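Stusard (folding software)

Stusard is a software package for planning how a robot handles soft household goods such as blankets and clothes. It was first released in April by the Radonjić laboratory, and it uses recordings made with hand-held grippers.

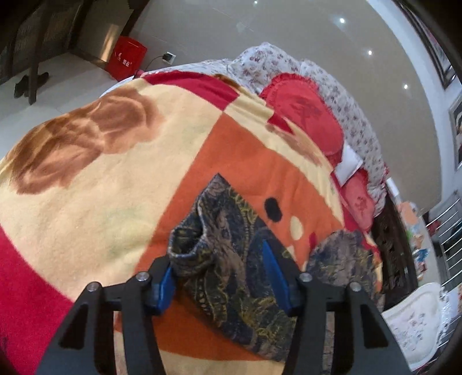 Perception in Stusard works in two stages. First a segmentation module, Fastum, separates the target cloth from what lies under it. This is difficult where both are printed, as with a paisley-like cloth held above a blanket with a large rose motif, and the module therefore uses edges and folds as well as colour.

The second stage estimates the pose of each gripper. When two are used, their clocks must agree within 5 milliseconds.

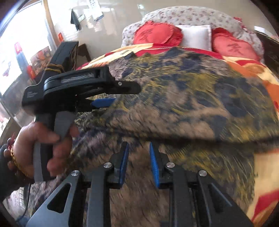 Planning

The planner, Musolel, selects a pair of grasp points and a path for the fabric. It was trained on 191 recordings, of which 81 contain two grippers. Frames with strong blur receive a lower weight
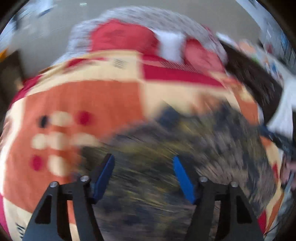
but are not removed, as fast movements would then be missing from the data – an error of the first version.

Control

The controller runs on top of the planner and corrects the opening of the jaws during a grasp.

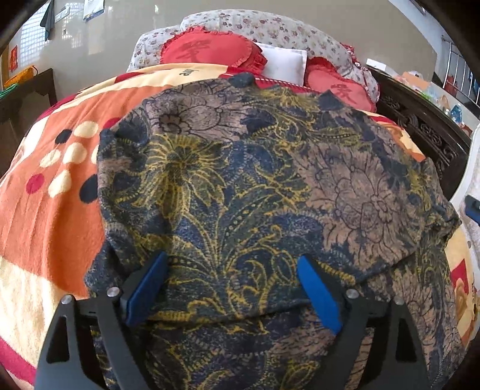 It has four modes, and the default one limits the closing speed. Force sensing is optional.

Last edited 3/6/26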